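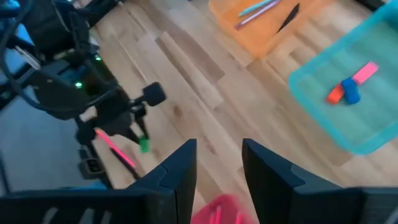
Wrist-view sorting

Wrist-view sorting is a way of programming robot arms to put loose items into bins using pictures from a small camera carried near the gripper. The camera moves wherever the hand moves, so the software gets a close look at whatever it is about to pick up. The price is that the view changes all the time, and the robot's own fingers are nearly always part of it. Much of the fun in this field comes from that trade!

The open-source package Pernell is one well-documented system of this kind. It was started by Saoirse Scanlon at the Zerthorpe workshop and is written for two arms that share one work area. Version 6 was released on December 30, 2024.

Background

Early versions of Pernell used a single camera fixed over the work area. It saw everything at once, which made planning simple, but an arm reaching for a pen would often hide that pen at the worst moment. Moving the camera to the wrist fixed the problem and brought a new set of puzzles with it. The software now had to remember bins it could no longer see and recognize a second arm from odd angles.

Perception

Each camera image goes through three stages. The first finds the robot's own fingers and masks them out. Black fingers on a pale wood floor are easy to separate by brightness alone, although glare on the housing can punch holes in the mask, and a short smoothing step fills them back in.

The second stage looks for containers. See-through plastic is a lovely problem here. A teal bin turns the floor under it greenish-blue, and a simple color filter may treat that tinted wood as an object. Pernell looks for the rim first, then compares colors inside the rim only with other colors inside the same rim. A blue cylinder and a pink block in a teal bin can then be told apart from the plastic around them.

The third stage labels the items themselves. Blocks and cylinders are described by color and outline. Pens and markers also get a direction, stored as a line from one end to the other, because a long, thin item has to be gripped across its width. The labeling model was trained on 1,972 hand-marked images, and 232 more were held back for testing.

Planning

The planner, called Bayram, keeps a running map of the floor. Every item on the map has a position, a label and a confidence score that fades while the item is out of view. When a score drops too low, Bayram sends the wrist back for another look before it plans a grasp.

Sorting rules are kept in a plain text file, and this is one of the nicest parts of the package. A user might send writing tools to an orange bin and blocks to a teal one, then swap the two by changing a couple of words. No retraining is needed, as the rules are applied after the labels have been assigned.

With two arms, the planner also has to share space. Each arm reserves the patch of floor it means to enter, and the other waits or picks a different item. Loops of cable are harder to predict than rigid parts, so they are given a wide safety margin – wider than many new users expect.

Control

The control loop runs 300 times per second and blends the planned path with small corrections from the camera. Camera images arrive far less often than that, so the controller fills the gaps with readings from the joints. Corrections get smaller as the fingers close, which keeps a thin pen from being nudged away at the last moment.

Tooling

Misden, the companion viewer, plays back a recorded run with the masks, labels and reserved floor patches drawn over the camera image. It can pause on any image and show which sorting rule was applied. Users can also correct a wrong label in the viewer and save the image for the next round of training.

Limitations

Items lying against each other are sometimes merged into one, especially when their colors are close. Stacked items remain difficult, and a pen resting partly under an arm may be recorded as two short pieces. The package has no touch sensing, so a failed grasp is noticed only when the camera next sees the fingers empty.

See also

Visual servoing
Hand-eye calibration
Grasp planning
Bin picking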